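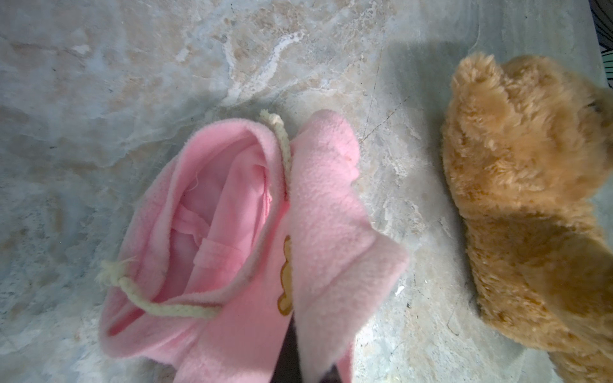 How do I stop the drawstring ends on a teddy bear's hoodie from fraying?

Undo the knot, trim the fluffy bit off square, work a tiny dab of clear fabric glue into the cut end and let it dry overnight before you tie the knot again. Tape around the cord while you cut will keep the strands together. If the toy belongs to a very small child, take the cord out altogether and stitch the holes closed.

Virnico Toy Mending Desk
Ticket 1598
Subject: Pink fleece hoodie — frayed cord, fur in the seams, hood will not sit
Category: Soft toys / Clothing and accessories
Opened: 7 August 2025
Status: Open, waiting on customer

Original message

Hi mending desk, I've read the answer at the top of the help page and it's a good start, but I've got a few things going on at once with this hoodie so I thought I'd better put in a proper ticket. Sorry in advance, I do go on a bit.

The hoodie is pink fleece and it goes on a golden-brown bear, the shaggy sort. I bought it as a Sokmont size 8 at the Quispe market, second-hand, no packaging and no instructions. The bear came from somewhere else entirely, years before, so they were never sold as a pair and I'm not expecting a perfect fit. My niece has decided they belong together though, and that's the end of that discussion.

What's wrong:

The cord. It's a cream braided drawstring, knotted at both ends, and past the knots it's all gone to fluff. One end is a short little tuft and the other has a great wispy tail on it. Every time she pulls on it, the wispy one gets wispier.

The loose thread. There's a thin pale one curling about inside the hood. I haven't cut it. My mum always told me never to pull a thread until you know what it's holding up, and I've been scared of them ever since.

The fluff. There are light fibres all along the seam near the edge of the hood. Some might be bear, some might be cord, I really can't tell. A lint roller takes off the top layer and leaves whatever's down in the stitching.

The hood. I can get the body of the hoodie on the bear, but when I bring the hood up it slides back off as soon as he's picked up. Pulling the cord tight doesn't help, it just bunches up on one side and then I've got one long cord and one short.

I'd love to fix it at home if I can. I have a sewing kit (the kind you get in a hotel), a pair of nail scissors and a lot of patience on some days.

Reply from the desk

Hi Guido, thanks for all the detail, it helps. Before you cut anything, could you lay the hoodie out flat on its own and check whether the cord is one piece all the way round or two separate lengths sewn in at the sides? Pull very gently on one end and watch the other. Also, please measure the bear around the head, over the fur, and then the hoodie around the edge of the hood with the cord let right out. A piece of string and a ruler will do if you don't have a soft tape.

Leave the loose thread alone for now.
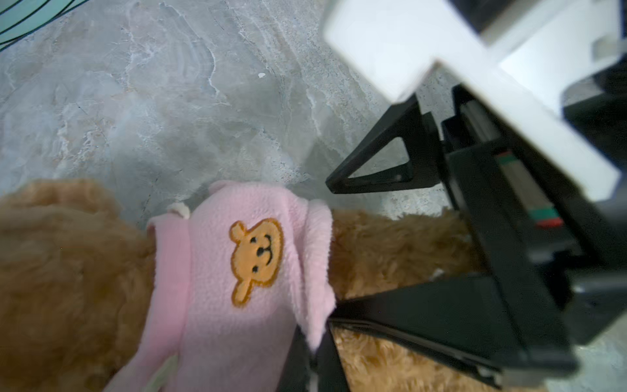

Guido Sanna
Okay, I'm back with measurements and a fair bit of fluff on my jumper.

I started with the cord because it seemed the easiest. Laid it out, pulled one end slowly, and the other end went in. So it's one piece! I was pretty pleased with that. Then I pulled it a bit too far the other way and nearly lost the knot inside the channel, so now there's a safety pin through it while I work. If anyone else is reading this with a hoodie in their lap, pin both ends first.

Measuring was a pain. The bear is so shaggy that I got a different number every go. If I held the string so it only just touched the fur I got 40 centimetres around the head. Snugging it down a bit made it smaller, and I could have kept snugging all afternoon. I've gone with 40 because that's the bear as he naturally is. The hood edge I couldn't do properly, it's a thick rolled edge and the string kept slipping off it. I'll have another go with some pegs.

I also worked out that I'd been dressing him in a silly order. I was doing arms first, then wriggling the whole thing down over his belly, and by the time I got to the hood the fleece was all twisted and the front had gone off to the side. I could tell because of the patch, there's an embroidered bear face on the front in a sort of orange-tan colour, with round ears and a little smile. If the patch isn't in the middle of his tummy, nothing else is going to be in the right place either. I've been using it as my guide since then.

What I do now is lie him down, let the cord right out, get the fleece round his middle, line up the patch, and only then sort out the hood. It's better. It's still not staying up, but it's better.

Things I tried on the fluff, in order:

Lint roller again. Fine on the flat parts and useless in the seam.

Sticky tape wrapped around a finger. Good on the thick rim, and it lifted a few of the fibres out of the stitching too. Took ages.

A dry toothbrush, an old soft one. This was the winner for me. Short strokes along the seam, never across it, and tap the brush out over the bin as you go. I did test it on a bit at the back first in case it roughed up the fleece and I couldn't see any difference.

I brushed the bear as well, while I was there. He had a lot to give! I used a wide comb held quite flat and went the way the fur wanted to go. I'm fairly sure a good part of what's in the seams is coming off him, so there's probably no point getting the hoodie perfect and then putting it straight back on an uncombed bear.

I haven't washed either of them. Should I? My sister reckons the hoodie could go in a pillowcase on a cold cycle with the towels, and I'm not keen on the towels part.

Cord ends are still as they were. I bought a small bottle of fabric glue and then read the label, and it says not to use it on anything that goes in the mouth. My niece is five and not really a chewer, but her little brother is a very committed one. So I stopped there. Is there another way to do it?

Reply from the desk

Good call on the glue. For a household with a chewer, skip it. You can whip the ends with thread instead: wrap matching cotton tightly around the cord just past the knot, take the needle through the middle a few times, finish off and trim the fluff close. Please don't melt the tips with a lighter unless you know what the cord is made of, as cotton will simply scorch or burn.

For the toddler, though, our advice is still to remove the cord whenever he can reach the bear.

Washing: cold, gentle, in a pillowcase or mesh bag, on its own or with other light things. No towels, you'll only swap one kind of fluff for another. Take the cord out beforehand, and pin a spare bit of ribbon to one end so it pulls through and stays in the channel while the hoodie is washed. You'll use the ribbon to bring the cord back later. Dry it flat, out of the sun.

About the hood slipping. With that much fur, tightening a cord tends to push the hood backwards. Try one small stitch on each side where the hood meets the neck, taking in a bit of the fleece, and see whether it sits further forward. Tack it loosely first so it's easy to undo.

Guido again

Right, second round.

The ribbon trick is brilliant, thank you. I only had a bit of gift ribbon, the shiny stuff, and it went through without a fuss. My cord is now out on the bench and it's 70 centimetres from knot to knot, which I'm writing down here mostly so I don't lose the number. It looks too long to me. When it's threaded there's always a loop left over somewhere and I think that's half the reason she pulls it.

I whipped one end last night. It is not pretty. The cotton I had was white and the cord is cream, and where I went through the middle it has a bit of a lump, but it's tight and there's no tail left to tease out. The second end I'll do once I've found better thread. Is there any harm in shortening the whole thing while I've got it out? I don't want to cut it and then find it won't come round the hood.

The tacking stitches I tried with the hood pinned where I wanted it. One side went well. On the other I caught the bear by mistake, so he was sewn into his hoodie for a minute or two until I noticed. No damage done, I snipped it and combed the spot. Do this part with the bear out of the clothes, is my advice.

With one side done the hood stays up if he's sitting against a cushion. Carried by one leg, which is how he usually gets about, it drops straight off. I'll redo the other side and report.

The loose thread inside the hood is still there. I had a good look with my reading glasses on and I can't find where it starts. It doesn't seem to be attached to the seam at all, so it may only be a bit of something caught in the fleece, but I'd rather you told me before I touch it!

Washing is on hold until I've got a mesh bag. There's a Civeo one at the shop near work and I'll pick it up on the way home.

Reply from the desk

Shortening is fine. Thread the cord back in with the hood opened out as wide as it goes, leave enough on each side to tie your knot and still get hold of it, mark both places with a pin and then take it out again to cut. Whip the new end before you cut the old one off.

For the thread, hold it at the base between two fingers and lift it with a needle. If the fleece puckers, it's a stitch, so take it through to the inside and tie it off. If nothing moves, it should come away in your hand.

Let us know how the second side goes, and send the hood edge measurement when you've got it. We'll leave the ticket open.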